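Projects > Student Teams > Stiddale Manipulation Group > Notebook

Overview Notebook Parts List Calendar Contact

Stiddale Manipulation Group
Laboratory Notebook, Entry 18
04/03/2018

Purpose of session: to continue recording hand-held gripper demonstrations for the tabletop portion of the Ernville student competition, and to settle the written procedure before the entry form is submitted in May.

The running total before this session stood at 181 demonstrations. Of these, 74 were carried over from the fall under the old procedure. They are stored separately and are not to be mixed with the current set until the labels have been compared. Members who worked on the fall set are asked to leave its folder names as they are, as the Kovalchuk script reads them directly.

Both grippers were checked against the alignment card before work began. The left one closed slightly off center and its finger screws were tightened by a quarter turn. Marker cubes were wiped with a dry cloth only. The cleaning fluid in the Stekcombe cabinet leaves a film and should stay there.

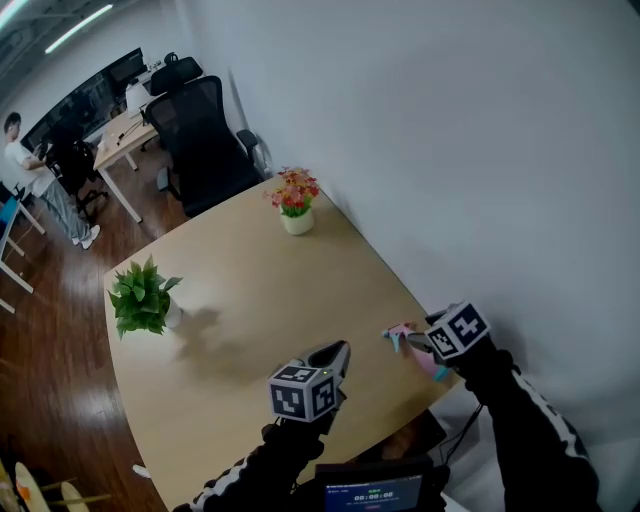
The competition rules require that each attempt be kept as a single unbroken recording, including the approach and the release. Our earlier habit of starting the recorder once the object was already held does not meet this rule, and the procedure has been amended accordingly. An attempt that is stopped early is to be marked short in the log and retained. For soft objects the operator should close the jaws slowly and stop at the first firm hold; the pink and light-blue plush toy squashes between the fingers, and a hard grip changes its outline enough to confuse the object labels. The timer on the handheld screen, reading 00:00:08 at that point, is the reference for all log entries. Wristwatch times will no longer be accepted.

Table layout remains as agreed. The two potted plants count as fixed obstacles under our own practice rules, and an arm path that brushes the leaves is logged as a contact. The Ernville rules say nothing on this point - a question has been sent to the organizers.

Two-handed attempts were discussed at some length. The present view is that the idle gripper should be held still over the table, with its cube facing the operator, until it is needed. Letting it drop to the side loses the marker and makes the later track hard to join. This was the cause of the 11 rejected recordings listed in Entry 17. 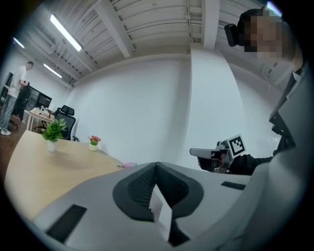 Entry prepared by the recording secretary, Stiddale Manipulation Group
Filed under: Procedure, Grippers

Notes on the gripper view. The wide lens takes in the second gripper and its cube along with the tabletop, so the wrist recording can be used as a check on the head recording when the two disagree. The ribbed faces of the finger pads are also in plain view. Any wear on the ribs should be noted by side, left or right as seen from the wrist, and never by operator's hand. Entry 15 used both conventions and has had to be corrected twice.

The curve of the lens bends the near edge of the table considerably. Distances must not be read from the raw picture. The correction file is in the Kovalchuk folder, and the version dated before the lens was refitted should be deleted from personal copies.

Outstanding items:
Compare fall labels with the current list.
Order replacement finger pads, one pair.
Reprint the log sheet with a column for contacts.
Confirm bench booking at Stekcombe for the practice round.

The amended procedure applies from Entry 19 onward.

2 comments | 4 shares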